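About us

Dusden Robotics Club is an after-school club at Dusden School, open to pupils from Year 9 upwards. We started with 8 members in a spare science lab and now have 17, with our own room at the end of the technology corridor. No experience is needed and there is no fee.

What we do

We meet once a week in term time, straight after lessons, and finish at half past five. New members spend their first half term learning to move the arm safely and write short programs. After that they join one of three project groups.

This year's main project is called Stusex. The task is to build a hamburger on a tray with a robot arm: bottom bun, patty, cheese, tomato, lettuce, top bun. Each ingredient has its own clear holder beside the tray, and most are stood on edge so that the gripper can close on them from either side. 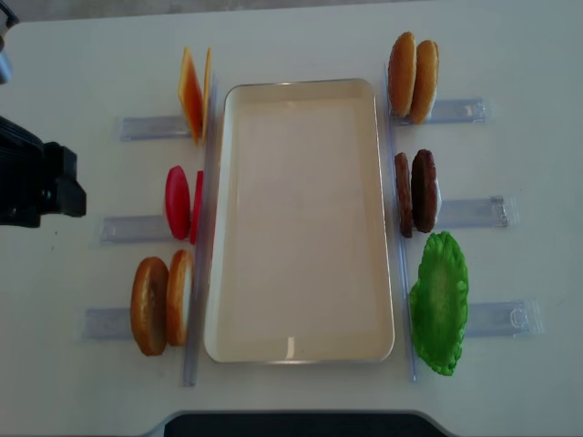
One group works on the order of the moves, another on the grip, and the third keeps the log. A bun and a slice of cheese need very different handling – most of our time in May went on that. We plan to enter the finished project in the Rivon Schools Challenge, where we came third last year with a sorting task.

Joining

Come along to any session in Room 68 or ask at the technology office. Pupils need a signed consent form before they use the arm. Long hair must be tied back.

Page last updated 30/11/2025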